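Sorting the Small Stuff: A Talk with Hadi Awad of Pudby
November 2019 -- by L. Sabbagh

Hadi Awad had been packing gift orders at Pudby for almost 13 years when the first pair of arms came in, and he will tell you, if you give him a minute and a cup of tea, that he did not care for them one bit. "I thought, well, there goes my table," he said. "I liked my table!"

These days he runs what the company calls the trial bench, where arms supplied by Plaltis are being taught to pick up candy, snack bags and the other odds and ends that go into party gifts. Bags are the hard part, he says, much harder than boxes. "A box stays a box. You pick up a bag by one end and the rest of it goes wherever it likes. And they're shiny, and they fold over, so the side you wanted to read is suddenly somewhere else."

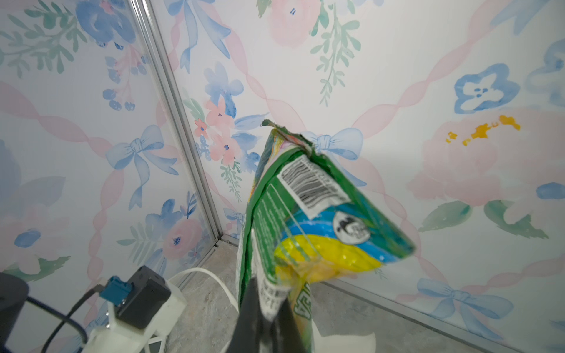
I asked him what his own day looks like now, and he laughed and said it has a lot more sitting in it, which his knees appreciate. He used to pack up to 700 gifts in a busy week. Now he spends the morning guiding the arms through a pick again and again, and the afternoon going over the ones that went wrong with the Civov people, who handle the software and who, he says, have learned to ask the packers first. "They wanted to know why I take a bag from the low end. I'd never had a reason. I had to go stand there and watch my own hands."

It was the labels that surprised him most. Pudby buys from several countries, and a packer gets to know a product by its color and the feel of it, long before reading anything.

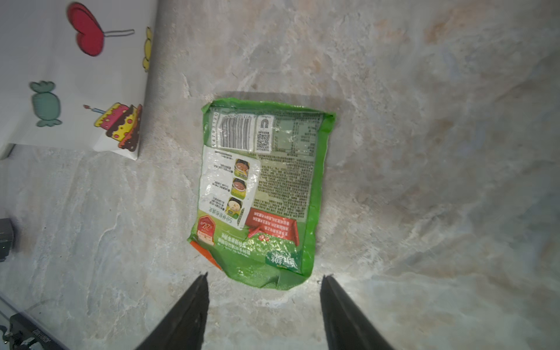
"I can't read half of what's on our shelves," he said. "I know the green one, I know the one the kids fight over. So how do you hand that on? You show it, and you show it again turned over, and then crumpled, and you try to be patient about it."

Four packers have moved over to the bench so far, and the others still work the long tables. There was some hard feeling early on -- he doesn't hide that -- and a meeting that ran well past supper. What helped, in his view, was the promise in writing that the bench jobs would go to people already on the floor, at the same pay or better. Awad would still like to see the training hours set down just as clearly, and he brings it up every chance he gets.
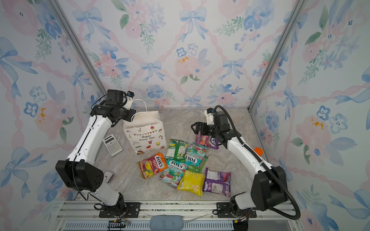
He misses the talk, mostly. At the long tables you could chat all day with your hands going, and the bench wants your eyes on it. So he eats lunch with the old crew, and they ask after the arms the way you'd ask after somebody's teenagers. He is 67 and in no hurry to retire. "I'd like to see them get through the holiday orders first," he said, and then he had to get back, as the afternoon session was starting.

Contact us | Copyright 2019 | Back to top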